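Trirnville Soup and Stew Club
Minutes of the October meeting

Called to order at 6:30 p.m. in the upstairs kitchen. Marianna Nowicki in the chair and also taking these notes, so please forgive the tomato on the first page of the original.

Minutes of the last meeting

Read and approved, with one correction. The barley in the mushroom soup was pearl barley, which cooks a good deal faster than hulled. Anyone who copied the recipe from the old minutes should change it.

Tasting report

We had a wonderful turnout of pots this time! Five soups came in, and all of them went home empty. The group's favorite by show of hands was the split pea with smoked ham hock, made by the Górecki family. They cook the hock by itself for two hours first, then use that broth for the peas, and add the carrots only in the last half hour so they keep some bite. Mr. Górecki was asked for the recipe from three sides of the table at once and has agreed to write it down, although he warned us that his mother never measured anything and neither does he.

The roasted squash soup came a close second. Several people liked the apple in it and a couple found it too sweet. After some back and forth we tried a spoonful with cider vinegar stirred in, and the table came around very quickly. The recipe will go into the booklet with the vinegar listed as optional, to taste, at the end.

The chicken and rice was good but had thickened a great deal on the way over. The advice from the floor was to carry the rice in a separate container and add it at the table. This also works for noodles and small pasta.

Marianna brought a beet soup, served hot with a spoonful of sour cream and a lot of dill. She was very pleased that two confirmed beet haters had seconds, and she would like that recorded.

The fifth was a lentil soup with lemon. Please could whoever made it get in touch? The bowl had no name on it and we all want to know about the spice.

Stock

We spent a good long while on stock, and it was the best talk we've had in months. The main points, for those who couldn't come:

Start the bones in cold water and bring them up slowly. Skim in the first twenty minutes or so and after that leave it alone.

Onion skins give a lovely color, but a few are plenty. Keep broccoli, cabbage and turnip trimmings out of the freezer bag, as they take over the whole pot.

Don't salt the stock itself. Salt the soup.

There was some disagreement over whether to roast the bones. The beef people say always and the chicken people say only sometimes. We agreed to settle it by tasting, with one roasted and one plain chicken stock made from the same recipe and poured into unmarked cups. Marianna will do the roasted one. The plain one still needs a cook.

Kitchen and power

Three slow cookers and a hot plate on the same side of the room is too much for us, as we learned last time. From now on, please plug slow cookers in along the window wall and keep the hot plate on the counter by the sink. Extension cords stay off the floor where people walk with full bowls. If your cooker has a short cord, say so when you sign up and we'll give you a spot near an outlet. 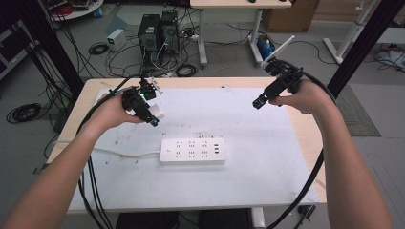 A white plug held over the board.

It was also agreed that everything should arrive hot if at all possible. A slow cooker is great for keeping soup hot and very poor at warming it up from the fridge. Bring your soup to a full simmer on the stove at home, then move it over.

Harvest supper

This is the big one and we are all excited about it. We are planning on 900 bowls over the afternoon and evening, up a good bit from last year. Heltov Farm has offered us onions, carrots, leeks and potatoes, already washed, and we accepted with loud thanks. Ovo Bakery will do the bread. They suggested a plain sourdough and a seeded rye, and after passing both samples around we would like both, please – mostly the rye.

The menu as it stands is split pea with ham, vegetable barley, and the squash. The barley has no meat or dairy in it and will have its own ladle, which must not wander. Labels on each pot will list everything that went in, down to the butter.

There was a motion to add a chili. Discussion was lively. Those in favor said people always ask for it, and those against said that it isn't soup. The motion was held over so that we could get to dessert before eight.

Peeling starts at nine in the morning. Bring your own peeler and knife, with your name on a piece of tape. Potatoes should go straight into cold water once they're cut.

Money

The balance stands at $2,214. Approved: one more large stockpot with a heavy bottom, and a proper long-handled skimmer to replace the one with the wobbly handle. Bowls and spoons for the supper will be priced before the next meeting. The members prefer paper bowls with a coating that can stand up to split pea for longer than ten minutes. A test was proposed and warmly received.

Recipe booklet

Pages are coming in nicely. Please give amounts in cups and pounds, say how many the pot feeds, and mention whether it freezes well. Anything with potatoes or cream should have a note, as both can turn grainy after thawing. Handwritten pages are fine, and the little stories about whose soup it was are very welcome too.

Other business

A blue lid, a wooden spoon with a burned end and a dish towel with lemons on it were left behind last time. They are in the drawer under the coffee maker.

Next month's theme is beans. Dried ones are encouraged, soaked overnight, but canned are perfectly all right for anybody coming straight from work. Marianna will bring cornbread.

Meeting closed at 8:10 p.m. Dishes were done by 8:40.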